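From: Skikeo Textile Care list
Date: 12/09/2018
Subject: Re: Dark knits that come out gray

Dear all,

I answer to the message from last week that I copy below, with my excuses for the delay. I was traveling in October and after that my computer was at the repair shop.

> I have the same problem with every black sweater. After a few months
> it is not black anymore, more like the color of a pencil. I wash at
> low temperature and use the liquid for dark clothes from Fletier,
> the one in the tall bottle. Is it the dye that goes out, or is it
> something else? And is it worth to dye them again at home? My machine
> is the Guerra, the old type with the front door, if it matters.

First I would ask you to look at the sweater in daylight, near a window, and to pass your hand over it. In my experience the dye is often still there. What you see is a very thin layer of broken fibers that stand up from the surface and catch the light. If you wet a small place with your finger and it becomes fully black again, this proves nothing alone, as all cloth looks darker when it is wet. But if it stays dull when dry and looks good after you pass a fabric shaver, then you have your answer.

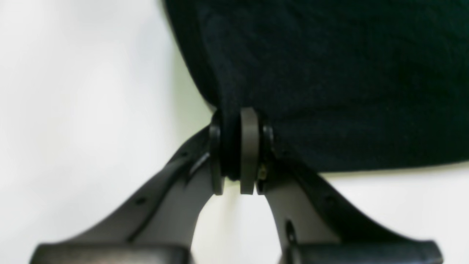
Black fabric with a soft, slightly fuzzy surface.

So before dyeing, please try the shaver, and after it a soft clothes brush. Always in one direction, and on a flat table with a towel under it. Do not press. I ruined a good cardigan from pressing too much near the pocket.

The second question is the program. On my machine the "Eco" takes 121 minutes and the "Delicate" takes 65 minutes. For years I believed that the Eco was the more gentle one, from its name. For cotton sheets I still use it, but for knits the long time means long rubbing. I turn everything inside out, I close the zippers, and I never fill the drum more than half. On the older Guerra there is a button to lower the spin, on the right side, and I would use it.

About the liquid for dark clothes I cannot say if it helps. I used the Fletier for one winter and saw no difference from the ordinary one, but my winter is not a laboratory.
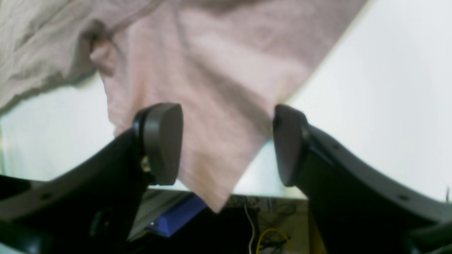
What made a real difference for me was to wash less. A wool sweater can hang overnight by an open window and be fine in the morning. For cotton knits it works not so well, but also they do not need washing after each day. I have a hook behind the bathroom door only for this.

Now the dyeing. I did it three times at home, twice with a good result. You must know the fiber first. The usual powder for cotton does almost nothing on polyester, and many "cotton" sweaters have polyester in the seams, so you get a black sweater with gray stitches. Read the label inside, and if the label is cut away, do not risk it with something you love. Weigh the garment dry. The quantity on the package is for dry weight, and here many people go wrong, me too the first time.

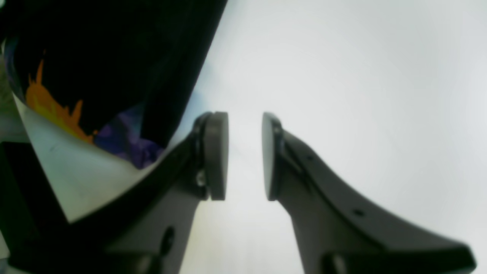 Open, nothing held.

After dyeing, rinse with cold water until it comes clear. This takes much longer than the instructions tell you. Then wash it alone, and the next time also alone. The shop in Prerkach sells a fixing liquid, and I think it is worth the money for black and for dark red. For lighter colors I do not buy it.

I asked also about vinegar, which comes up on this list every year.
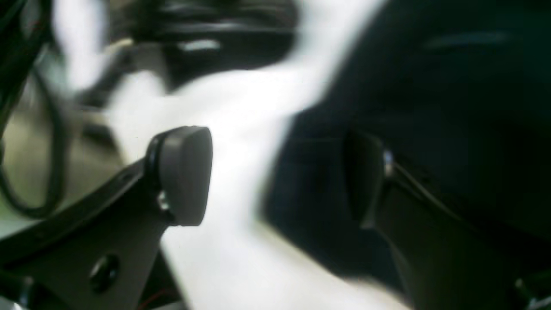

One reply I received off the list was that vinegar does not fix modern cotton dye at all, it only takes away the soap left in the cloth, and the writer prefers to do one more rinse and keep the vinegar for the salad. Another member was less strict and still puts a small glass in the last rinse, for the smell of the towels.

I have no strong opinion here. I stopped with vinegar when I read that it can be hard on the rubber of the door, and my door seal is already old.

If you try the shaver, please write to the list how it went, and with what fiber. I would like also to know if somebody has dyed a wool and acrylic mix, as I have one waiting in the drawer and I do not dare.

With kind regards from a rainy Prerkach

--
To leave the list, send an empty message with "unsubscribe" in the subject.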